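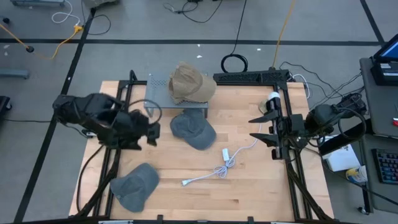 28 December 2024

Carburettor day on the Jekach! Toshiko brought the pickup's spare carb over and I finally got a proper go at it. She reckons it came off a parts truck years ago and has sat in a biscuit tin ever since. Odometer on the pickup itself reads 2,819, which has to be its second time round at least, given the state of the pedals.

Stripped it this morning. Float bowl full of green crust, needle valve stuck solid, but the castings are lovely and the throttle spindle has hardly any play in it. I was expecting far worse. The accelerator pump leather had shrunk to something like a raisin, so that went straight in the bin. Soaked the body for 80 minutes in the Vindia cleaner and then blew every passage through twice. The idle passage took three goes — when it cleared, it spat a lump of varnish right across the room and I cheered out loud.

Jets: main is stamped 32, same as the one in the truck now. Akihiko thinks the later trucks ran a size up and wants to try his. I'd like to hear it run on the standard one first so we have something to compare against.

Gasket set is the Tsuchiya one. Really nicely cut, all the holes line up, and there's a spare bowl gasket in the packet (already used it, I tore the first one being impatient). The insulator block that goes under the carb is NOT in the set. Reused the old one after rubbing it flat on wet-and-dry over a bit of glass. It was bowed enough to see daylight under it, and I do wonder if that's been our rough idle all along.

Float height took ages. The manual gives it with the gasket off and Domenica's typed sheet gives it with the gasket on, and I went back and forth between them before I spotted the difference. I've pencilled "gasket off" on the manual page. Domenica, could you add "gasket on" to your sheet, please?

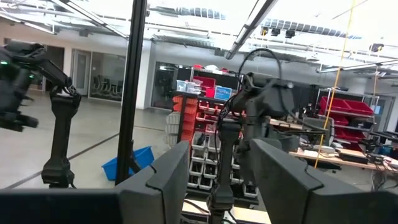

Still to do

Fit carb to truck, new fuel hose, new clips. The old clips have chewed the hose ends, so don't be tempted to put them back on.

Choke cable: outer is frayed at the dash end. Tomomi has a length of Flulla cable that might suit, need to measure ours first. If it's too long we can lose the extra behind the heater box.

Manifold studs: 6 of them, two with tired threads. Run a die down them before the nuts go on. If they won't clean up I'd sooner replace all of them in one go.

Kanako asked about the fuel tank. Fair point, there's no sense putting a clean carb on the end of a dirty tank. I had a look in with the inspection lamp and it's surprisingly bright in there, with a bit of brown round the filler neck. Drain it, swill it, fresh filter. Save what comes out in a jar so we can see how much muck settles.

Timing stays where it is until the carb is sorted. One thing at a time!

Bench check with the float bowl filled by hand: no leaks at the bowl joint after lunch, slight weep at the drain plug. Fibre washer on order. Can't wait to hear it fire up.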